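Bench notebook, Munshi room – December, started after lunch

Wallpaper is up. All of it, three walls, and I am writing this with paste in my hair and one sleeve stuck to the other. Luuk did the cutting and I did the swearing. Delia came by at the end with biscuits and told us it looked like an ice cream parlour, and I've decided to take that as praise.

For anyone picking this up later, what we were after was a booth lining with a busy pattern that doesn't have an obvious repeat. The plain grey card was dull and it showed every thumbprint, and the stripes we tried in the Pirkach booth made everybody's eyes go funny by teatime. Terrazzo was Luuk's idea. He had an offcut left from his hallway and pinned it up one evening, and I came in the next morning and liked it straight away (I did pretend to think it over). White ground, chunky flecks in black, mustard, a soft pink and a sort of washed-out blue-grey. Get your nose right up to it and the black bits have tiny white specks in them, which I hadn't spotted on the offcut at all!

Notes on hanging it, while I remember:

Did the back wall first. I'd do that again. The side walls slant in towards the back, so if you start at the front you end up with a horrible long wedge to lose in the corner, and we'd already lost one wedge badly on the practice board. Back wall first, then left, then right.

The aluminium rails in the two back corners are a gift. Trim to the rail, press it home with the plastic smoother and leave it alone. I went back and fiddled with the left one and had to peel the whole edge off and do it over, and there may still be a bit of a ripple low down if you look for it. Please don't look for it.

Paste: 2 scoops to the jug was too thin, 3 was right. Mixed with cold water, left to stand while we had tea. The Trukum stuff in the green tub is finished and I've put the empty by the door so someone will notice and order more. The Jasitz sample pot smells of fish and I'm not using it again whatever it costs.

Cut length for the side walls came out at 81 cm with trimming allowance. Luuk wrote it on the wall in pencil before we papered over it, so it's now preserved for future generations and no use to us. Hence writing it here.
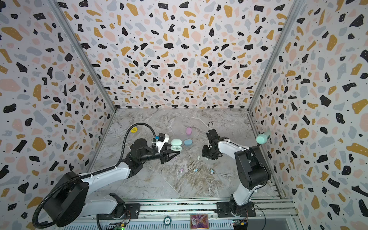
The marble-look floor panel I was less sure about. It was Delia's pick, grey and white with brownish streaks running through the veining, and when it was leaning against the cupboard I thought it would fight with the terrazzo. Laid flat it's calmer than I expected. The two patterns are such different sizes of thing, big drifting veins underfoot and small sharp chips up the walls, that my eye sorts them out without any trouble. Luuk still says it's too much. Luuk has a beige kitchen.

We spent far too long on the soaps, or pebbles, or whatever we're calling them this week. Delia calls them pebbles and I call them soaps, and the box just says "ovals" in my handwriting, so that's no help to anyone. Anyway, the pink and the pale blue-grey ones are close relations of the flecks in the paper. I'd worried they'd vanish against it. They sit on the marble though, so mostly you see them against grey and white, and they read nicely. The pink is my favourite. I had it towards the back with the blue-grey one just in front, and it made quite a pretty little arrangement, like something on the side of a posh basin.

Delia asked whether we should have a mustard one to finish off the set. I said yes before she'd got to the end of the sentence. She thinks she has a dye that would do it, bit on the orange side, might need a touch of brown. To try.

Jobs left over:

Wipe the paste smears off the marble with a damp cloth, no spray. The spray left a bloom on the last panel and it never came out.

Check the top edge of the right wall in the morning. It was lifting slightly at four o'clock and I've pushed it down with my thumb, so we'll see.

Leftover roll is on top of the tall cupboard, wrapped in the brown paper, pattern side in. There's enough for one side wall and a bit. Do not use it to wrap presents. (Luuk.)

Scalpel blades: down to the last 2 in the packet. Terrazzo paper blunts them faster than the card did, we were snapping to a fresh one every second cut by the end, and the one drop where I didn't bother has a furry edge.

Smoother is soaking in the sink.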